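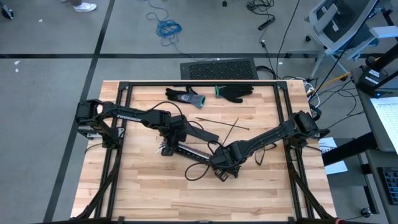 **Fault Review Technician, two-arm cell (fixed term)**

Dotley is hiring one technician to work through a backlog of failed runs on a two-arm wire duct task. The post is based at our Giltham site and reports to the cell safety lead.

## Background

In June the right arm dropped out of position hold during a lid-closing run and came down on the work surface. There were no injuries. The log shows a lost joint signal followed by a restart command that should have been blocked. Solska, who maintain the controller software, have issued a patch. The root cause on the hardware side is still open, with cable strain at the wrist as the leading candidate.

A search of the earlier logs turned up 484 runs with a signal dropout of some length. Of these, 352 recovered without a stop. The rest have not been reviewed. 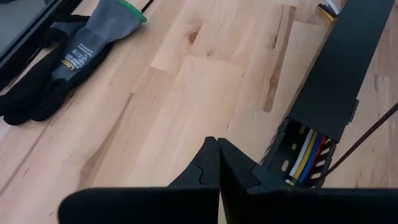

Most of the dropouts fall in the part of the task where wires are already in the duct and the lid is being moved along it. Grip force is highest there, and a late stop can pinch a wire or crack a duct finger. We need each unreviewed run sorted by cause, and the fault reproduced on the bench where possible.

## Duties

- Review joint, current and stop logs for each run and assign a fault code
- Inspect arm cables and connectors, and replace them as needed
- Test the emergency stop and the restart lockout before each shift
- Write up each reproduced fault — one page, with log extracts

## Requirements

- 2 years of hands-on work with robot arms or similar powered equipment
- Able to read a wiring diagram and crimp a connector to standard
- Basic Python for log handling
- Lockout training, or willingness to complete it before entering the cell

Experience with Dhillon test equipment is useful but not required.

## Terms

Full time, on site, six months. Shifts start at 7:30 a.m. Safety shoes are supplied.

Send a resume and one sample fault report to the Dotley hiring desk, quoting reference 174. Remove customer names from the report before sending.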